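My grandmother's lemonade, more or less

Every August I get a craving for the lemonade my grandmother used to make, and every August I remember that she never wrote the recipe down. She kept it in her head along with everybody's birthdays and the phone number of the butcher. So what I have is a sort of family reconstruction, argued over by mail and by phone for 14 years now, mostly between me and my cousin Volker Wunderlich, who is sure there was mint in it. There was no mint in it, Volker.

What I do remember is the sugar. She cooked it down with the lemon peels first, very slowly, while the kitchen windows fogged up and we kids were told to go play somewhere else (we never did). I use 8 lemons and let the peels sit in the warm syrup until I've finished a chapter of whatever I'm reading, and that seems to be long enough.

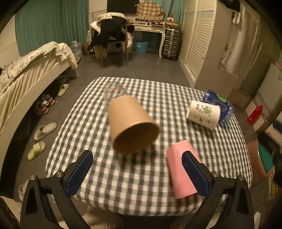
Serving it is where the family splits again. My grandmother poured hers into little jelly jars, and my aunt thought that was terribly shabby and bought a proper pitcher set, and they didn't discuss it for a whole summer. I'm easy about it myself. A gingham cloth on the table puts me right back on that porch, and after that you can hand me a plain brown paper cup or a clear glass and I'll be just as happy, so long as there's plenty of ice.

Volker is coming to stay for 2 nights at the end of the month, and he has already warned me that he's bringing his own mint. I've told him he may put it in his own drink and leave the rest of the batch alone. I'll let you know how that goes, and if any of you grew up with something similar, please do write and tell me what went in it!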